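Plikmont Community Board > Roads and Traffic > Speed cameras on Kolev Avenue

porchlight_pat
Got my second ticket in the mail this morning from the new camera by the Tukon gas station. $189! I was doing 46 in a 35, I'm not going to pretend I wasn't, but that stretch was 45 for as long as I've lived here and they changed it in October with one sign behind a tree. Anybody had luck fighting these?

dieselmutt
Pay it and slow down. I walk my dog along there at 6 a.m. and people come off the hill like it's a drag strip.

porchlight_pat
I'm paying the first one. My beef is that both tickets are from the same week, so I never got the first notice before I "did it again."

grumbleweed
They wrote over 3,000 tickets the first month. If that many people are getting caught, maybe the road is the problem. It's two wide lanes each way with nothing on either side, so of course everybody does 45. Put in a median and some crosswalks if you want it slower.

dieselmutt
Medians cost money and take years. The camera was up in a weekend. I've had a mirror go past my elbow on that shoulder, so you'll forgive me if I don't want to wait for the nice version.

tansy_n_rye
Both can be true, guys. I do think people drive slower there now, my turn out of the pharmacy is way easier than it was last summer. But the sign thing is real, I went by yesterday and you can't read it until you're under it. Pat, did you take a picture of it?

porchlight_pat
No but I will tonight, good idea.

grumbleweed
Also look at who gets the money. Ninditell runs the cameras and keeps a cut of every ticket. Tell me that's about safety.

hwy_hermit
Where are you getting that? The contract on the city site says flat monthly fee. I read it because I was mad too, lol.

grumbleweed
My neighbor told me it was per ticket. I'll look, but I still don't trust it.

hwy_hermit
Pat, I contested mine. You have 20 days from the date printed on the notice (the printed date, so check it!). I checked the box for a hearing by mail, sent two photos of the sign and a short letter, and they knocked it down to $70. Took a while to hear back. I wouldn't argue about the radar, just stick to the sign.

porchlight_pat
This is super helpful, thank you!! Going out with my phone after dinner. I'm asking for the mail hearing on the second one and I'll post whatever they send me.

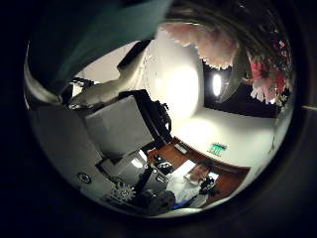 And if anybody else got one from that same week, message me, I'd like to send our letters in together.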